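Help Desk > Closed tickets > Storage and hanging > Rails

Filed under: Loose joints, wobble, parts that won't meet

Ticket 766: Feltix hanging rail, grey tube sections come apart at the middle joint
Opened 14/11/2022 by Oanh Kim
Status: closed, with reservations

Problem as reported: the rail is made of 2 grey tubes that push together end to end. One end is narrower and goes into the other. Under a few shirts it holds. Put a winter coat near the middle and the joint opens until you can get a fingernail in the gap. A day later the rail is on the floor.

First reply from Nolenix support was to "ensure the sections are fully seated". I had ensured it. I pushed until my palms hurt and then leaned on it against the skirting board. I was also asked whether I was using the rail outdoors. It is in a box room.

Second reply said to clean the narrow end with washing-up liquid and dry it well, as there may be a film left from the factory. I was doubtful, but I did it. The cloth came away clean both times, so I don't know what film they had in mind. No change that I could feel. The rail came down again overnight.

Third suggestion came from Clesbridge, where I bought it. They said the sections must go together dead straight, and that most people push them in at a slight angle without noticing, which bruises the lip of the wider tube. This sounded to me like a way of saying it was my fault. Still, I took both tubes down, laid them along the edge of the worktop and looked at the lip under a lamp. There was a small dent on one side. Whether I made it or it came like that, I can't say, and neither can they. 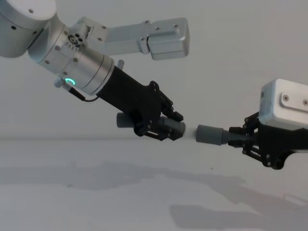
I rubbed the dent back with the handle of a teaspoon, from the inside, going round slowly. Then I lined the tubes up at chest height, one in each hand, and brought them together a little at a time with no twisting. The instruction sheet says to twist. I tried it the sheet's way afterwards for comparison and could feel it catch, so I went back to doing it straight.

Result: the gap closed and I couldn't see light through it. I put the rail back on its brackets, which are 140 cm apart, and hung the same coat in the same place.

Day 2: no gap.
Day 5: hairline gap, possibly there before. I should have marked it with a pencil at the start and didn't.
Day 6: marked it with a pencil.
Day 14: pencil line has not moved.

Support would like to call this resolved. I would call it a joint that stays shut while I'm being careful with it. A rail sold for coats ought to have a pin or a screw through the joint, and I've asked twice why this one doesn't. The answer was a link to the page I bought it from.

Requested: a replacement for the wider tube. Clesbridge agreed to send one and it came in a padded envelope -- far too big -- with no dent that I can find. I haven't fitted it. I'd sooner see how long the first one lasts.

Closing note from support: customer reports joint stable. Sheet wording passed to Nolenix.

3 comments

phùng fan: Same rail, same gap. A strip of masking tape on the narrow end did it for me. Looks awful but it's behind the coats.

J. in the box room: Mine was from July and the sheet says NOT to twist. So they've changed it at least once.

Oanh Kim: Thanks, didn't know about the sheet. Tape is next if the pencil line moves. Not convinced by it in damp weather -- has yours been through a winter yet?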